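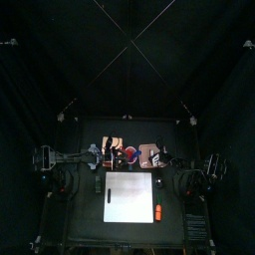
La residencia

Nadiia Zhuravel llegó a Wiltlow en septiembre con dos maletas y una caja de planchas de linóleo. La beca duraba 3 meses y cubría el alojamiento, un estudio en la segunda planta y 80 euros a la semana para materiales.

Annick Fortin, la directora, le enseñó el edificio en diez minutos. Le dio una llave y le pidió que cerrara siempre la ventana del pasillo.

—¿Qué vas a hacer? —preguntó.

—Retratos. Gente del pueblo. Quiero imprimir 40.

Annick lo apuntó en una libreta.

Las primeras semanas no posó nadie. Nadiia puso un cartel en la panadería y otro en la parada del autobús. Por las tardes grababa las manos de su madre, de memoria, y después tiraba las pruebas.

El estudio de al lado era de Rogério Bittencourt, que cosía libros y hablaba poco. Una noche llamó a la puerta para pedirle tinta y se quedó mirando la pared.

—Esas manos están bien —dijo.

—No son del proyecto.

—Ya.

Se sentó en el taburete sin que ella se lo pidiera. Nadiia cogió el lápiz y lo dibujó en silencio mientras en el piso de abajo alguien arrastraba sillas. Rogério se durmió antes de que ella llegara a las orejas.

Al día siguiente vino Kátia Queiroz, la panadera, todavía con el delantal puesto. Luego vino su hermano, y luego una profesora jubilada que quería salir de perfil. Kátia pidió ver las manos y preguntó de quién eran. Nadiia se lo contó. Hacía dos años que no veía a su madre, y hablaban por teléfono los domingos, cuando había línea.

En la exposición colgaron diecinueve retratos. Annick leyó la cifra en la libreta y pasó la página sin comentar nada. En la pared del fondo, sin título, estaban las manos.

—¿Esto se vende? —preguntó la profesora.

—No.

La profesora dejó el vaso en el alféizar y fue a buscar su perfil. Nadiia salió al pasillo a cerrar la ventana.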